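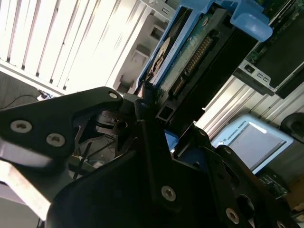 Greifer mit silbernen Schrauben, Nahaufnahme. Foto: Pressestelle

„Die Angehörigen erwarten Verlässlichkeit"

Bistum Grodberg: Efua Sowah über die Beauftragung von Laien zum Begräbnisdienst

Im Bistum Grodberg leiten seit mehreren Jahren auch Frauen und Männer ohne Weihe kirchliche Begräbnisfeiern. Mit dem neuen Kurs, der im Oktober beginnt, tritt zugleich eine überarbeitete Ordnung für diesen Dienst in Kraft. Verantwortet wird sie im Seelsorgeamt von Efua Sowah, Leiterin des Referats Trauerpastoral. Die Pressestelle hat mit ihr über Ausbildung, Vorbehalte in den Pfarreien und die Zusammenarbeit mit den Bestattungsunternehmen gesprochen.

Derzeit sind im Bistum 21 Personen mit dem Begräbnisdienst beauftragt. Sie haben im vergangenen Jahr 153 Feiern geleitet, die meisten davon in den ländlichen Pfarreien des Dekanats Amville. „Dort haben wir lange Wege und wenige Geistliche", sagt Sowah. „Es kam vor, dass eine Familie neun Tage auf einen Termin wartete und dann einen Zelebranten bekam, den sie erst am Friedhofstor kennenlernte. Das war für beide Seiten unbefriedigend."

Die Referatsleiterin legt Wert darauf, dass der Dienst auch unabhängig von der Personallage begründet sei. Die Toten zu bestatten gehöre zu den Werken der Barmherzigkeit und sei damit Aufgabe der ganzen Gemeinde. „Wer den Begräbnisdienst allein als Lückenfüller versteht, wird ihn auch so ausüben, und das spüren die Menschen am Grab. Ich würde die Beauftragungen beibehalten wollen, wenn wir morgen zehn Neupriester hätten."

Die Ausbildung dauert ein Jahr und findet im Bildungshaus Sarpong statt. Sie umfasst Liturgie und Schriftauslegung, Gesprächsführung mit Trauernden, Grundkenntnisse des Friedhofsrechts sowie eine Sprecherziehung, die nach Rückmeldungen aus den ersten Kursen deutlich erweitert wurde. Auf einem Friedhof gebe es Wind, Straßenlärm und häufig keine Verstärkeranlage, erläutert Sowah. Eine gut vorbereitete Ansprache nütze wenig, wenn sie schon in der dritten Reihe nicht mehr zu verstehen sei. Geübt werde deshalb bei jedem Wetter im Freien.

Hinzu kommen Hospitationen. Die Teilnehmenden begleiten zunächst erfahrene Seelsorgerinnen und Seelsorger zum Trauergespräch, übernehmen dann einzelne Teile der Feier und leiten schließlich unter Anleitung ein vollständiges Begräbnis. Erst danach entscheidet das Seelsorgeamt im Einvernehmen mit dem zuständigen Pfarrer, ob die Beauftragung ausgesprochen wird. Sie gilt für fünf Jahre und ist an eine bestimmte Pfarrei gebunden.

Nicht jede Bewerbung führt zum Ziel. „Wir führen vor Kursbeginn mit allen ein ausführliches Gespräch, und wir raten gelegentlich ab", sagt Sowah. Zurückhaltung sei vor allem geboten, wenn ein eigener Verlust erst kurze Zeit zurückliege. „Eigene Trauererfahrung kann eine Stärke sein. Sie braucht aber Abstand. Einigen Bewerberinnen habe ich empfohlen, in zwei Jahren wiederzukommen, und eine von ihnen sitzt nun im neuen Kurs."

Die Kosten der Ausbildung trägt zum größten Teil das Bistum. Die entsendende Pfarrei beteiligt sich mit 500 Euro je Person. Diese Regelung war im Diözesanpastoralrat umstritten, nachdem kleinere Gemeinden auf ihre Haushaltslage verwiesen hatten. Sowah verteidigt den Betrag. Er solle sicherstellen, dass der Kirchenvorstand sich mit der Frage befasst und einen Beschluss gefasst habe. In begründeten Fällen könne das Seelsorgeamt den Anteil übernehmen -- ein formloser Antrag genüge.

Auf die Akzeptanz in den Gemeinden angesprochen, antwortet die Referatsleiterin differenziert. Offene Ablehnung sei selten geworden. Schwieriger sei die Enttäuschung mancher älterer Gemeindemitglieder, die ein Leben lang davon ausgegangen seien, dass der Pfarrer sie beerdigen werde. „Diese Erwartung ist berechtigt, und ich möchte sie niemandem ausreden. Wo ein Priester oder Diakon ausdrücklich gewünscht wird, bemühen wir uns darum. Wir sagen aber auch offen, dass der Wunschtermin dann unter Umständen nicht zu halten ist."

Ein Requiem bleibt selbstverständlich dem Priester vorbehalten. In der neuen Ordnung ist nun genauer beschrieben, wie beides zusammengeht, wenn die Eucharistiefeier in der Kirche von einem Geistlichen und die anschließende Beisetzung von einer beauftragten Person geleitet wird. Bisher hatten die Pfarreien dies unterschiedlich gehandhabt. Künftig soll die beauftragte Person bereits in der Kirche im liturgischen Gewand mitwirken, etwa als Lektorin oder Lektor, damit für die Angehörigen auf dem Weg zum Grab kein Bruch entsteht.

Neu geregelt ist ferner die Terminabsprache. Bestattungsunternehmen wandten sich bislang an das jeweilige Pfarrbüro, das außerhalb der Öffnungszeiten häufig nicht erreichbar war. Im Dekanat Amville werden Anfragen inzwischen über das Buchungsprogramm Lument entgegengenommen; bis 16 Uhr eingegangene Meldungen sollen noch am selben Tag beantwortet werden. Sowah räumt ein, dass die Einführung Schwierigkeiten bereitet habe. „In den ersten Wochen gab es doppelt vergebene Termine, und zwei Pfarrbüros führten zur Sicherheit den Papierkalender weiter. Das kann ich gut nachvollziehen. Mittlerweile stimmen die Einträge." Über eine Ausweitung auf die übrigen Dekanate werde nach Abschluss der Auswertung entschieden.

Von den Bestattern selbst erhalte ihr Referat überwiegend sachliche Rückmeldungen. Gewünscht werde vor allem eine feste Ansprechperson, ferner Klarheit über Musik in der Trauerhalle. Hier lässt die Ordnung einen gewissen Spielraum: Weltliche Stücke können vor Beginn und nach Abschluss der Feier erklingen, während die Gesänge innerhalb der Liturgie dem Gotteslob oder vergleichbaren Sammlungen entnommen werden sollen. „Über Musik wird im Trauergespräch oft am längsten gesprochen", berichtet Sowah. „Manchmal erfährt man an dieser Stelle mehr über den Verstorbenen als aus dem gesamten Lebenslauf."

Besondere Aufmerksamkeit gilt den Begräbnissen ohne Angehörige. Das Bistum hat mit mehreren Kommunen vereinbart, dass die Pfarrei über ordnungsbehördlich veranlasste Beisetzungen katholischer Verstorbener rechtzeitig unterrichtet wird. Eine beauftragte Person und nach Möglichkeit einige Gemeindemitglieder nehmen dann teil. Sowah hat in ihrer früheren Tätigkeit als Gemeindereferentin selbst solche Feiern gehalten. „Ich habe den Namen immer mehrmals ausgesprochen, laut und vollständig. Einmal kam ein Nachbar hinzu, der nur zufällig auf dem Friedhof war. Er kannte den Mann vom Sehen und blieb bis zum Schluss."

Für die Beauftragten bietet das Seelsorgeamt zweimal jährlich einen Praxistag sowie eine regelmäßige Supervision an. Die Teilnahme an der Supervision war bisher freiwillig und wird mit der neuen Ordnung verpflichtend. Anlass waren Gespräche mit Ehrenamtlichen, die nach der Beisetzung von Kindern oder nach Suiziden allein nach Hause gefahren waren und erst Wochen später darüber gesprochen hatten. In solchen Fällen soll künftig stets eine hauptamtliche Kraft mitwirken, sofern die Familie zustimmt.

Der neue Kurs ist ausgebucht, eine Warteliste wird geführt. Interessierte wenden sich zunächst an den leitenden Pfarrer ihrer Gemeinde. Die überarbeitete Ordnung für den Begräbnisdienst kann beim Referat Trauerpastoral in gedruckter Form angefordert werden.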